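Grirlow vs. the Cushions

3 comments | 12 shares

I have been asked to stop calling it "the incident." The form calls it a gripper fault, so fine, gripper fault. We were in the living-room corner at Whitfield, tidying a sofa by hand-held gripper so that a robot named Ola can someday tidy one for us, and the jaw wouldn't let go. 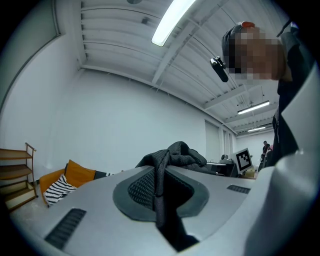
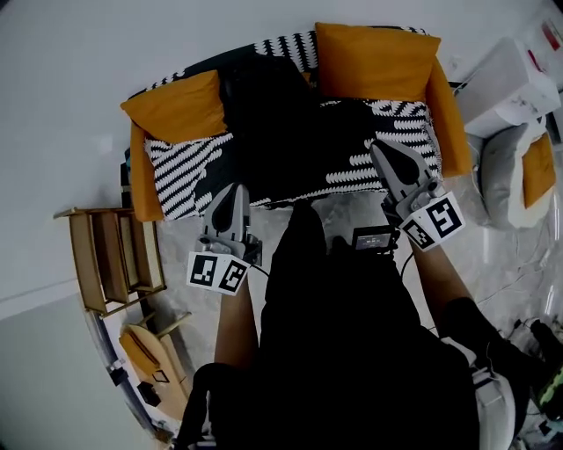
Sofa duty at Whitfield, grippers and mustard upholstery included.

The cushion was fine. The cushion was always going to be fine. What bothered me was that I opened my hand, the software (Grirlow, version whatever) cheerfully reported an open jaw, and the jaw stayed shut on a fistful of upholstery. I pulled. The cushion came along. Ka-ming Fang told me to stop pulling, which I did after pulling once more.

He unplugged the thing and we waited 2 minutes, per the procedure, then eased the fingers apart by hand. There was lint packed into the joint. A fuzzy little felt plug of it, the work of 3000 grabs at soft furnishings.

Lint I can forgive. The log I can't. It records what the jaw was told to do and files that under what the jaw did, so 50 of our runs may contain a release that never happened. Imagine teaching Ola that. Imagine Ola then handing somebody a hot mug.

Bianka Gulyás went back through the runs and threw out 12 before lunch. She has the rest open now and isn't taking questions.

New rules: brush the joint out between sessions, look at the jaw before believing the screen, and if it sticks, cut the power and leave it alone. I'm told the last one was written with me in mind. Grevolholm still owes us an answer about a proper position sensor. We first asked in March.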